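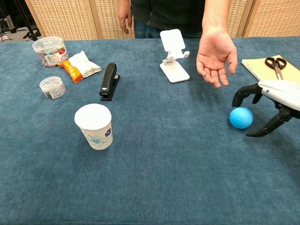
Rules for Working Near a Robot Hand

A robot hand can pick up a foam ball, a paper cup or a pair of scissors. Each of those needs a different grip. A paper cup crushes easily. Scissors have a sharp end. People who work with robots follow rules so that the things on the table, and the people next to it, stay safe.

Who is in charge?

At the Wevbridge workshop, one person is the lead for each robot. The lead can say "stop" at any time, and so can anyone else in the room. When someone says it, the robot is stopped first and questions come later. Shu-fen Fang, who trains new helpers there, makes them practice saying it out loud.

Where do your hands go?

Keep your fingers away from the robot's fingers. The places where its joints bend are called pinch points – they can trap skin the way a door hinge can. If you are passing something to a robot, hold your hand open and keep it still. Let the robot do the moving.

How fast is too fast?

A robot working close to people has to move slowly. It also has a limit on how hard it can squeeze. At Wevbridge, helpers test the squeeze on something soft before they try anything that could break.

What about sharp things?

Scissors are put down with the blades closed. They are never handed to a robot while a person is reaching over the table.

What is a standard?

A standard is a set of rules that many people have agreed on and written down. There are standards for robots, just as there are for bike helmets and car seats. Wevbridge has its own short list too, with 21 rules. Helpers read it again every September.

Words to know

Grip: the way a hand holds something.
Pinch point: a place where moving parts can trap you.
Lead: the person in charge of the robot.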